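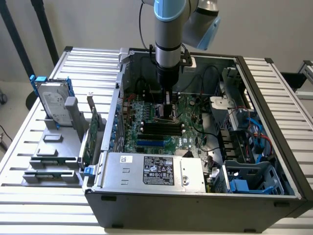 Used cars: buying and selling

Seller has the title but there is still a lien printed on it. Walk away?

Posted by Pui-shan Au, July 25, 2018

I am looking at a used compact hatchback from a private seller. Automatic, one previous owner before him, clean inside, and he has a folder of service receipts. I drove it on the highway and in town and had no complaints apart from a little brake squeal when backing up. The price is fair and he already came down $200 after I pointed out the worn front tires.

My problem is the paperwork. He showed me the title and his name is on it, and the VIN matches the plate on the dash and the sticker in the door. But there is a lienholder listed in the lower section, a lender called Gonier Auto Finance. He says he paid the loan off in January and the lender mailed him the title afterward. There is a space on the front where the lender is supposed to sign off and it is blank. He says that part doesn't matter because he has the paper in his hand, and they would never have sent it if he still owed money.

He does seem like a decent guy and he is not pushing me. He did say another person is coming to see it on the weekend. I have never bought from a private party before. My last car came from a dealer and they handled everything at the desk.

What I want to know:

Is having the paper title enough to show the loan is paid?
If I pay him and the lien is still there, is that my problem or his?
Is there some way to do this safely without losing the car to the other buyer?

I would be paying with a cashier's check from my credit union, no loan on my side.

3 answers

Nipon Klinhom

Don't hand over the money yet. He may be telling the truth, and it happens a lot that people pay off a car and never finish the paperwork. But a title with a lien on it and no release is not a clear title, and in most places the title office will not put the car in your name without the release, or they will put it in your name with the lien still showing. Either way you are the one standing at the counter.

To take your points in order. Having the paper doesn't prove the loan is paid. In some states the owner holds the title the whole time, even while he is making payments, and the lender is only listed on it. In other states the lender keeps it until the end. So find out which kind yours is. If you are in a state where the owner holds it, then what he told you about them mailing it after payoff sounds a little off, and I would ask him about that.

If the lien is real and still open, it follows the car. The lender can come and take it even though you paid him in full. You could go after him for the money, but that means court, and he may have spent it.

What I would do is ask him for the lien release letter. It should be on the lender's letterhead and show his name, the VIN, the date the loan was paid and a signature. Some states want it notarized. If he has lost it, he can call and ask for another copy. When I sold my pickup, the bank took a little over a week to send mine, and there was no charge. Yours may be faster or slower.

When he gets it, call the lender yourself. Look up the phone number on your own and don't use the one on the letter. They may not discuss his account with you, so the best way is to have him on the call with you and let him give permission.

If he really did pay it off, none of this costs him anything but a phone call. As for the other buyer, that person is going to have the same trouble with the same title. You can offer a small deposit to hold it. Write down on paper that the deposit comes back to you if he can't give you a lien release by a certain date, and both of you sign. Keep the deposit small enough that you could stand to lose it.

Also get the vehicle history report if you haven't. Those run $20 or more depending on which one you pick. They sometimes list liens but they are not always up to date, so don't treat a clean report as proof.

Lok-yiu Kong

I bought one like this and it was fine. Guy signed the title, I took it in, they asked for the lien paper, he emailed it to me the next day. Most people are honest. If you like the car get it before the other person does. Tires are going to cost you more than 200 though, I'd ask for more off.

Yee-man Lai

I would not go by the answer above mine. It worked because that seller answered his email. Once he has your check you have no way to make him do anything.

Nipon covered most of it. A few things I'd add from doing this a couple of times.

Meet at the title office if yours does transfers while you wait. Call first and ask what they need for a private sale with a paid-off lien. Ours wanted the title, the release, a bill of sale, both our licenses and an odometer statement. The transfer fee was $85 where I live, and sales tax was on top of that. Bring a second way to pay because our office didn't take cards.

Don't let him sign the back of the title until you are both there. If a name gets crossed out or written in the wrong box, some offices will reject it and he will need to apply for a duplicate.

Check whether there are 2 names on the front. If it says "and" between them, both people have to sign. That held up my sister's purchase for a month.

The brake squeal in reverse may be nothing, but have a shop look at it before you settle on the price. An inspection is worth paying for on any private sale, and if he won't allow one I would stop there.

Comment from Pui-shan Au

Thank you. I called our title office and they said the same thing, no transfer without the release. I asked him for the letter and he said he will call Gonier tomorrow on his lunch break. I offered a deposit with the note Nipon described and he was okay with it. He is also fine with an inspection, so I am taking it to Tsang Auto on Friday for the brakes and the rest.

Comment from Nipon Klinhom

Good. Ask the shop to look underneath for leaks and rust while it is on the lift, and get the results in writing.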